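Huso hand demonstration project: progress report to Deltum
Period ending April

We are pleased to report that the collecting stage is properly under way, and that it is going better than we dared hope when we wrote to you last. The idea, you will remember, is that a person holds a gripper tool with its own camera, does a small table-top job in the ordinary way, and the recording becomes the lesson. There is no arm to steer and no joystick to learn. New people at Koltside are making usable recordings on their first morning, which pleased us enormously!

What we have collected

The set now stands at 1009 demonstrations that have passed checking. They cover 8 tasks, all of them tidying or placing jobs with things you would find in any office: a mouse, small boxes, packets, cards. Every recording begins with the fingers open and the table in view, so that the start point can be found without anyone trimming by hand.

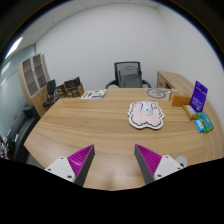
Office table task: mouse on its mat, gripper fingers in view.

We changed the finger pads early on. The first pair slid on shiny packets and we lost a lot of good takes that way. The ridged pads hold much better, and the people doing the demonstrations say they squeeze less and tire less. We have kept one spare pair in the drawer and would like to order more (see Spending).

Checking

Two people look at each recording. They throw out takes where the hand hurried, where the object left the camera's view for too long, or where the tool's position was lost. Plain walls and pale tables were the worst for that last fault, and we are still working on it with Cartwright, who wrote the tracking software. Their newest version copes with slow turns very nicely. Fast turns still cause trouble, so we ask people to swing the wrist gently.

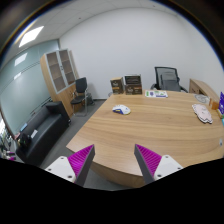
Variety in the layouts is what we have worked hardest on this period. Our early recordings were far too neat, with everything square to the table, and the trained model did poorly as soon as something was moved. We now want mixed starting positions, such as a mouse out on the bare wood with the pink cutout well over to the right, and boxes standing together towards the far edge. It makes the sessions slower to set up, but the demonstrators enjoy them more and the recordings are far richer.

Spending

We are within budget. The one extra cost is finger pads, which wear faster than we planned for. We ask your permission to move a small sum from travel to parts.

Next period

- Add 3 tasks that need both hands, using 2 tools at once.
- Train again on the full set and test it on the arm at Koltside.
- Agree a fix for the fast turns with Cartwright.
- Write a short guide for new demonstrators, with a page on wrist movement.

We would love to have you at the Koltside test, and will send possible dates once the arm is booked.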